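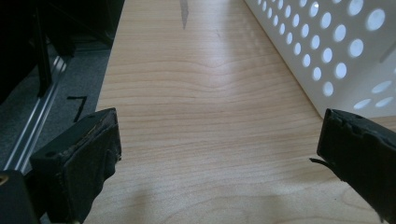 Gripper and white basket on the wooden tabletop.

Drambridge Household Machines Group
Minutes of the July meeting

Present: Neville Rowbotham (chair), members as per the sign-in sheet, two guests from Medivero
Minutes: R.T.
Started 7:05 p.m.

1. Minutes of the last meeting

Agreed, with one correction. Item 4 should have read "dish rack" and not "dish rag". Neville noted that these are very different problems for a machine and got a laugh.

2. Main topic: can a machine do the chores yet?

Neville opened by asking everyone to set aside the videos they'd seen online and talk about one job at a time, in a normal house or a normal shop, with the usual mess. He thinks this is the most exciting time the group has had since it started, and most of the room agreed with him – but he wants us to be clear about which jobs are done, which are close, and which are still a long way off.

Floors. Short discussion. Vacuuming is done as far as the group is concerned. Stairs and cables are the remaining complaints. A member with a long-haired dog said hers still needs rescuing from under the sofa most mornings and she wouldn't give it up for anything.

Picking up and putting away. This took up most of the evening. The Wutis project has now logged 1167 attempts at moving small household things in and out of baskets, bins and drawers, and the log was passed around. Everyone was impressed by how much has been learned from such a plain job. Points raised:

Baskets with holes in the sides are harder than they look. A fingertip can catch in an opening, and light coming through the holes throws spots on the table that a vision system can take for objects. One member has seen the same thing with a colander. Solid-sided bins give a lot less trouble, but people own baskets with holes and they're not going to throw them out to suit a machine.

Shiny tabletops. A pale streak of reflected window light was mistaken for the edge of a sheet of paper in one of the runs. Moving the lamp helped. Moving the window was suggested and not minuted further.

Finger coverings. Good long talk about this. In the picture at the head of these minutes the covering on both fingers is scuffed and torn, with a strip curling away under the right-hand tip. Several people felt wear like this is the real test for home use, as no family is going to rewrap a pair of fingers every week. Grippy material picks things up well and wears badly. Harder material lasts and drops the soap. Ideas included a slip-on sleeve that could be bought like a vacuum bag, and a molded tip that clicks on and off. R.T. is keen on the sleeve and offered to make a few!

Laundry. Wutis tried hand towels again. With 24 towels in the session, nine were folded well enough to go straight into the closet. That is far better than the spring session, where the best result was described at the time as "a nest". Fitted sheets were brought up and quickly put back down. One of the Medivero guests said that in her work the sorting would be worth more than the folding, and that even a slow machine would be welcome if it could run overnight.

Dishes. Loading a dishwasher came up as the job everybody wants most. Plates are coming along nicely. Wine glasses and anything with a narrow neck are not something any of us would leave a machine alone with yet. Pans with baked-on food: no progress to report.

3. Shop-floor chores

Report from the member who visited the Hosoda store. Staff there have been trying out a machine for facing up shelves after closing (pulling cans and boxes forward so the front row is full). It works well on cans and square boxes. Bags of chips slump and defeat it. It took 51 minutes to do an aisle that a clerk would finish in a good deal less, but the clerk was free to do the cash-up meanwhile and told our member she liked having it around.

There was a lively back-and-forth about whether slow matters. Neville's view is that slow is fine in an empty store or a sleeping house, and that we should stop timing everything against a person in a hurry. Others felt that anything working near customers has to keep up. Not settled, and worth a full evening later in the year.

4. Question from the floor

A newer member asked when she could expect something to clear her kitchen table for her. The answers ranged from "five years" to a long sigh. Neville said he'd guess tidying into a basket will come well before wiping down, because crumbs and sticky patches need pressure and a sense of when to stop. He also said he has been wrong at every meeting since he joined and hopes to be wrong in the fast direction this time.

5. Actions

R.T. to make sample finger sleeves in two thicknesses.
Wutis team to repeat the basket runs with a solid-sided bin and the same set of objects.
Neville to ask Hosoda if a small party could watch the shelf work one evening.
All members to write down the one chore they would hand over first, and bring it along.

6. Any other business

The side door sticks. Please push hard. Tea money is still due from those who had cake.

Next meeting to be on sorting, with Medivero bringing a mixed bag of laundry for us to try.

Closed 9:10 p.m.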